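The Trial Kit

The offer from Istex was good for 40 days, and Kiros Abera read it three times before he signed. Two hand grippers, the software, and a person to answer the telephone. If the kit did not please him, he could send it back and pay only the shipping.

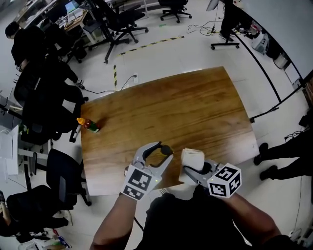
Kiros was not a man who trusted easily. He had bought a label machine from Plirkport once, and it still stood in his storage room under a blanket. So he read the manual of the new kit from the first page, also the part about the battery. Then he put on his metal watch, because he wanted to know how long each try would take, and he sat down to work. The right gripper closed on the white roll of paper. The left one stayed open, with its small green light on. At the left side of the table the little bottle with the orange cap was leaning, and he did not like to look at it.

"You hold it like a fish," said Yae Kuroda from her chair.

"How should I hold it?"

"Like something you already own."

He tried again. He made 17 tries before lunch and wrote the time of each one in his notebook. The early ones were slow. In the later ones he forgot the handles for a moment and thought only about the roll, and this surprised him.

In the afternoon he called the number in the manual. A young man named Takumi Ebihara answered.

"Is something broken?" Takumi asked.

"No. I want to know what happens on the last day."

"You send it back, or you keep it."

"And the tries I made? Do I keep them also?"

There was a silence, and the sound of pages.

"I think they are yours," said Takumi. "Let me ask Ms. Fujimoto."

Kiros waited with the telephone on his shoulder. With his free hand he opened the notebook and wrote 18 under the last line.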